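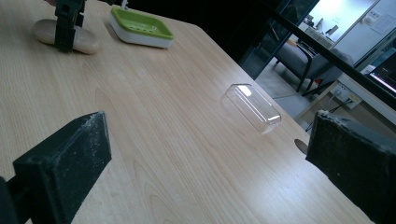 The first reply I got when I said I'd post about this was from another packer in Elville, asking whether the hours go down once the grippers know the job. Fair question, and I'll get to it.

1/ I've worked at Ditevance for more than 2 years. We pack bathroom sets: soap, dish, small box, sleeve, carton. Since spring part of my shift has been showing the work with a hand-held gripper so a machine can learn it.

2/ You hold the tool, you squeeze, the fingers close. Pick up the soap, put it in the dish, let go. Then again from a different spot on the table. It is the same job I did by hand, only slower.

3/ Last week we logged 569 good runs on our table. The week before it was 535. A run is thrown out if you drop the piece or stop halfway.

4/ Soap is the hard one. By hand you never think about how tight to hold it. With the gripper you do, every time. Clear plastic is the other problem. Hard to see against a pale tabletop, and easy to push when you meant to pick it up.

5/ Back to the hours. Mine have stayed the same. What changed is what's in them. Mornings are packing, afternoons are runs. The evening packing shift was cut from five days to three in June, and the people on it were offered days. Most took it. A few couldn't because of kids or a second job, and they left.

6/ The company says the shift cut had to do with orders. Maybe so. It was announced the same week as the new tables, and people drew their own conclusions.

7/ Pay: the runs pay the same rate as packing. We asked for more, on the grounds that we're teaching the thing as well as doing the work. The answer was that it would be looked at after the Vávra line is up. No date given.

8/ Vávra is the first line meant to run with arms full time. It will do soap and dish only. Boxes and sleeves stay with us for now, and so does anything that comes in damaged.

9/ My wrists are better. I used to tape the right one by Wednesday and now I don't. My thumb gets sore from the trigger instead, so I switch hands after the break.

10/ It's quieter too. Two people packing across from each other talk all day. On runs you look at your own fingers and count to yourself. I miss the talking more than I thought I would.

11/ Someone asked if we can see what happens to the recordings. We can't. They go to the Plilberg office, and what comes back is a sheet with the number accepted and a line or two of notes. Ours usually says to go slower on the release.

12/ There's a meeting on 06/08/2026 about who moves to Vávra and who stays on tables. I put my name down for Vávra. I'll add to this thread when I hear.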